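Rorneck R44 vs Medrano Studio – is the extra money going anywhere?

dullknob
Posted May 5, 2022
Both are closed back, both claim the same 44 ohms, and the Medrano costs $81 more. I've read three reviews and they all say "wider soundstage." Wider than what? Has anyone had both on the same amp?

tapehiss_mac
I have. Level matched them, had my wife swap the plugs. Picked the right one 11 times out of 20. Make of that what you will.

Gririco_fan
That test tells you about your amp. On a decent source the Medrano has more bass control and the vocals sit further forward. It's not subtle.

tapehiss_mac
It's always not subtle until somebody covers the logo.

ohmslawyer
Comfort is the real gap. The Rorneck pads are shallow and my ears touch the drivers after an hour. Macario Mendoza said the same in his review, though he also liked the Rermont cable, so I don't put much weight on it.

dullknob
What source are you on, Gririco_fan? I'd be running these straight off a desktop I'm putting together, onboard audio, no DAC.

Gririco_fan
Then get a DAC first. Onboard is noisy.

padswap
Depends on the board. Mine is dead quiet and I listen at low volume all day. I'd spend the $81 on the PC.
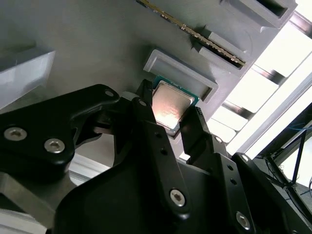
Desktop CPU, lid side showing

ohmslawyer
A faster chip won't fix shallow pads.

padswap
No, but $20 replacement pads will. They fit the R44 with a bit of stretching.

Gririco_fan
And change the sound.

tapehiss_mac
Prove it. I'll lend you my wife.

dullknob
Going to order the Rorneck and see if I can stand the pads. Return window is 30 days.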